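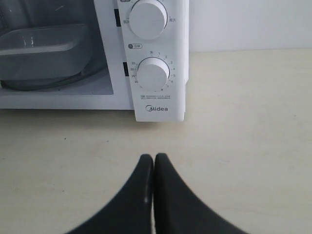

*A grey container inside the microwave.*

# The paper that moved house

The last issue of Flodia to be printed in Sketard came out on a wet morning in August, and by the evening the printer had been told that he would lose his licence if he ever ran off another. The editors had been half expecting it for years. They had already been fined, had their phones taken away and given back with the settings changed, and sat through a good many friendly chats with officials who wanted to know why a paper with such a small readership should worry so much about the water board. Still, when it came they were not ready, and two of them left for the border with little more than a change of clothes and the subscriber list.

That list had 700 names on it. It matters more than anything else in this story, and I was asked several times, very politely, not to say where it is kept.

I met the staff in Grernow, where they have been for long enough now to complain about the buses like everyone else. They share the upper floor of what used to be a shoe wholesaler's, and there are still metal racks along one wall which nobody has the right spanner to take down. It is a cheerful place, more so than I had prepared myself for. People talk over one another, somebody is always on the telephone in the corridor, and I was given so much tea that I had to keep excusing myself. The paper comes out as a plain email, sent in the small hours, with no pictures and no links so that it will open on an old phone and look like nothing much. Readers copy it, print it at work when the boss is out, and pass it along. They are up to issue 111.

What goes in it is mostly local, and this surprised me too. I suppose I had imagined thundering editorials from exile. There is one of those now and again (the deputy editor calls them "our vitamins"), but the greater part is bread prices, hospital waiting lists, which road is being dug up and whose cousin got the contract. The staff believe that a reader who has found the paper right about the road will trust it about the courts as well, and I can't see much wrong with that.

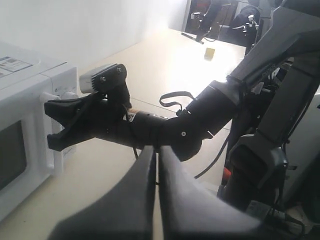 The courts are where the trouble has always been, and one case in particular is never far from anyone's mind. Flodia's former court reporter has spent 1007 days in custody, the first stretch of it without any charge at all, and when the charge did arrive it was seventeen pages long and photocopied so badly that her lawyer had to ask for it again. The second copy was no better. I thought of the white sticker on top of the microwave, with its grey print too small to read. That is how a good deal of the law in Sketard reaches the people it applies to: it is certainly printed somewhere, it has a neat border round it, and you would need a magnifying glass and a free afternoon to find out what you are supposed to have done. Her offence, once it had been made out, was "weakening public calm".

Her letters come through a relative, opened and then taped shut again. She asks about commas. She has opinions on the new layout, which she has only heard described, and she would like the weather put back at the top.

Money is the other worry. A small foundation called Won paid the rent for the first two years and has agreed to one more, after which there is a gap that everyone talks about in the same light voice. The older staff take translation work in the evenings. The younger ones have started a Saturday-style supplement of recipes and football, which goes out whenever they have finished it and brings in more replies than anything else they send.

I asked, as one does, whether they expected to go back. The deputy editor had kept the key to the old office and took it out to show me, although the locks have been changed and the building is let to a dentist. Then the phone went in the corridor, a reader with something to say about the water board, and she put the key down among the tea things and went to take the call.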